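Notebook, finishing bench
Sunday, started 9:40 in the morning

Carrying on with the hardwax oil trials for the Sikside order. Panels from Friday's batch have been on the rack all weekend and the first coat no longer smells, so I am treating them as cured enough to sand between coats. Room was cold when I came in. Turned the heater on and waited until the thermometer by the door stopped climbing before opening any tins.

Recap for anyone reading this without the earlier pages. Sikside want birch and beech boards with a finish that can be wiped down daily and does not yellow much. The Verkus oil did well on beech but left the birch blotchy in two spots near the ends. The Mahama oil went on more evenly but took longer to set and picked up dust. Today is the second coat on both, plus a repeat of the birch with different sanding.

Sanding

Last time I stopped at 80 grit on the birch by mistake, having grabbed the wrong disc from the drawer. The scratches did not show dry. They showed as soon as the oil went on, in curved lines following the sander. Those boards are marked S on the back and should not be sent to anyone. I kept them because they are still useful for the wipe test.

For the repeat I went up through the grits properly and finished by hand with the grain. Vacuumed, then wiped with a barely damp cloth to raise the fibers, let it sit while I had coffee, and took the fuzz off with a light pass. The end grain got one extra pass with a finer paper. My thinking is that the blotches come from the ends drinking more oil than the face, and closing them up a little should help. Fuseini Ansah thinks it is the glue line showing through and that sanding will make no difference. We will know by midweek.

I put an offcut on the polisher with a 3000 pad just to see. It came up slick, almost burnished, and the oil sat on top in beads. Wiped it off after a while and the wood underneath looked nearly bare. Too fine for this product. Not worth repeating.

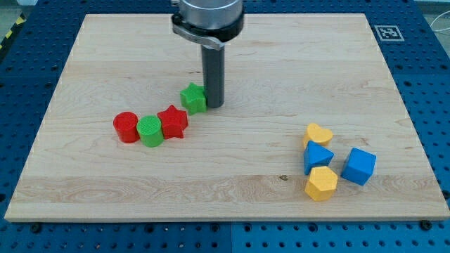
Application

Mahama oil first. Stirred for a good while with the flat stick, right down to the bottom, where there was a soft layer that took some work to break up. If the tin was not stirred well enough last time, that could explain the slow drying. I did not write down how long I stirred then, so I can't say.

Put it on with a white pad, very thin, across the grain and then along it. Left it 3 minutes and buffed with a clean cotton rag until the rag stopped dragging. On beech it went down with no trouble. On birch the color went slightly warmer than I remember from the first coat, but I was working under the lamp this time and had the blinds down before.

Verkus oil second, new pad, new gloves. Thinner out of the tin and needs less pressure. It starts to grab quickly, so one panel at a time is the way to do it. I tried doing two together and had to rub hard at the corners of the second to get the drag marks out. They are mostly gone. There is still a faint one near the label end that shows if you tip the board toward the window.

Rags went into the metal bucket with water and the lid on. Please keep doing this. I found a dry oily rag balled up on the shelf on Thursday and it should not happen again.

Wipe test on the S boards

Used the same diluted cleaner as before and a plain cloth. Did the left half of each board and left the right half alone. After the first round of wiping, the Verkus half was a little duller than the untreated side. The Mahama half looked the same on both sides to me. Water drops left standing through lunch made a pale ring on the Verkus board. The ring had faded a lot by the time I packed up, so I will look at it again before calling it a mark.

I should have run a bare board next to them as a control. Will cut one from the leftover beech.

Rack and drying

The drying rack from Brikerent is due back at the end of the month. I would rather keep it. Ours has felt strips on the rungs that shed into anything tacky, and I think a good part of the dust we blamed on the Mahama oil was felt. If we have to go back to ours, the strips need to come off and be replaced with something hard and narrow. I tried a scrap of plastic corner bead and it held a board well enough without leaving a line.

Windows open a crack until 2, then closed. Spacing on the rack is wider than last time. Labels face the door.

Stock

Verkus: enough for the third coat if we stay thin.
Mahama: just under half a tin. Put a disc of film on the surface before closing the lid.
White pads: low, on the list.
Finer papers: fine for now, but the drawer needs dividers so the coarse discs stay at the front.

For next time

Look at the birch ends in daylight, both oils side by side, before sanding anything.
Check the pale ring.
Ask Sikside which cleaner they plan to use. We have been guessing, and if theirs is stronger than ours the wipe test needs doing over.
Fuseini to split one of the blotchy pieces along the glue line so we can look inside.

Heater off, lids on, left at 4:15.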